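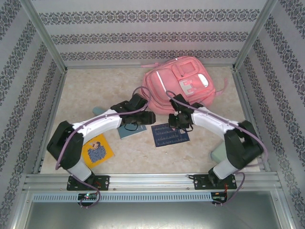
Do I have to record sessions for my counselling diploma, and what if a client says no?

I'm in the second year of a part-time counselling diploma at Arnwood and I've just started seeing real clients at my placement, a low-cost service in Satville. I've got 3 clients so far and I love it, even the bits that scare me silly.

My problem is the recordings. We have to hand in a twenty-minute audio clip with a transcript and a commentary, and it's due in August. I asked my first client if she'd mind and she went very quiet, then said yes in a way that sounded a lot like no. I haven't pressed record. The second one I haven't dared ask, as he's come about a bereavement and it feels so grabby to bring up my homework. The third has only been once.

My tutor says everybody gets through it. My supervisor says wait. Has anyone done this recently? Can I use a practice session with another student? And how do you word it without sounding like you're selling something? I'm 61 and the oldest on the course by miles, so I may be overthinking the technical side as well (I've been given a little recorder and haven't taken it out of the box).

2 answers

First answer (marked helpful by the asker)

I finished mine a while back and this was the part I lost most sleep over, so you have my sympathy!

I'd leave your first client alone. You heard a no, and if you record her anyway you'll both spend the hour listening to the machine. I'd go back to her and say something like "I asked you about recording and I've been thinking I put you on the spot, let's leave it." I did nearly exactly that with someone, and we ended up talking for most of the session about how hard she finds it to refuse people. Best session we'd had up to then.

For wording, mine was: "As part of my training I sometimes record a session so I can look at my own work. It's me being marked and you can say no, or change your mind afterwards, and it won't affect your counselling." Then I gave them the sheet to take home and told them not to answer till the next week. Giving them the week made a huge difference. Ask at the first appointment if you can, along with all the other paperwork, when it's one more form among many. Your third client is still new enough for that.

Do check what your placement's consent form says, who gets to hear the clip and when it gets wiped. Ours wanted names and places taken out of the transcript too, and I had to redo two pages where I'd left in the name of her street.

Practice sessions depend on the course. Mine allowed one for the first piece and insisted on a real client for the final one. It'll be in the handbook, usually near the back with the marking grid.

As for the bereaved chap, I'd go with your supervisor. There's a book by Rattanakul on early grief work that our group passed round till the cover came off, and the chapter on the first few meetings might settle your nerves about him generally.

Oh, and take the recorder out of the box! Record yourself reading the back of a cereal packet with it across the room. Mine picked up the radiator beautifully and me hardly at all.

Second answer

Just use Cutivo on your phone, it does the transcript for you. Saved me a whole weekend. Most clients say yes if you ask nicely.

Comment from the first answerer: please ask your placement before putting client audio through any app! Mine would have had me out the door. Typing it up by hand is miserable but you do notice things, like how often I say "mm, yeah" over the top of people.

Comment from the asker: thank you both. I've found the handbook bit and we can use a fellow student for this one, so the real client clip isn't needed until next year. I'm going to have that chat with my first client. Recorder is out of its box and currently won't switch on, batteries I think.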